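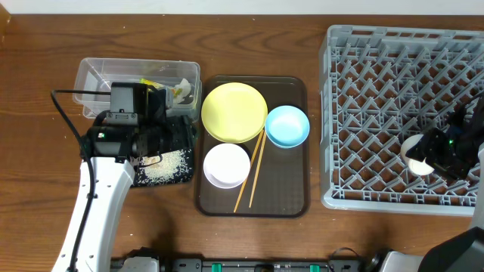 Fig. 1. Tray, dishes, scrap container, rice on the mat.

Household Routines, Unit 3: Clearing the Table
Handout, revised 16 August 2025

Bring this to the lab session. The February version had the steps for scraping and stacking in the wrong order, and a surprising number of you followed it faithfully.

1. What counts as clearing

Clearing is everything between the last bite and the sink. It is the part of the meal no cookbook covers, and most people learned it by being yelled at. For this course we split it into scraping, collecting, stacking, carrying and wiping. Washing is Unit 4. Please do not wash anything in Unit 3, however virtuous you feel.

2. Reading the table

Look before you touch. In Fig. 1 the yellow plate is the largest dish on the tray, with a light blue bowl just touching its rim and a white bowl below it. Two chopsticks share the tray with them. The clear container to the left is for scraps and already has a few in it. Then there is the rice, on the small speckled mat.

Write down your order of work before starting. One line is plenty. Last term I got a plan that ran to a page and a half for a table set with one mug.

3. Scraps

Keep the scrap container open and close by. Food goes in first, while the dishes are still easy to tilt. Crumpled things count as scraps if they came off the table and nobody wants them back. Ask about the second part.

We use clear containers in the lab so that you can see what you have thrown out, including the occasional teaspoon. The Latisier bins in the hallway are for paper only. They have been for paper only since the building opened.

4. Rice

Rice gets its own section because it has earned one. Dry grains roll and cooked grains stick, and both end up in your sock.

If the spill is on a mat, leave it on the mat. Hold the mat by opposite edges, bring the edges up a little so the grains slide to the middle, and tip it over the scrap container. Do not brush rice off a mat onto a table. You had one problem and it was portable.

Strays on the table come up with a damp cloth folded in quarters. Work inward.

5. Stacking

Largest on the bottom. With a set like the one in Fig. 1, the plate stays put and the bowls go on top of it, one inside the other if they fit without being forced. Chopsticks lie flat beside the stack, parallel, well inside the rim of the tray. Standing them up in a bowl looks efficient until the first doorway.

6. Carrying

Two hands, thumbs over the rim. Glossy trays are handsome and slippery, so keep the heavy side toward you. The Flultano trays on the lower shelf bow in the middle and should be left for people who enjoy that.

For the lab

Clear one full setting, reset it, and clear it again in a different order. Note which order needed fewer trips. Submit the sheet through Mutell, 376 words maximum. Reading: the Phetsri chapter on shared tables, skipping the appendix on napkins.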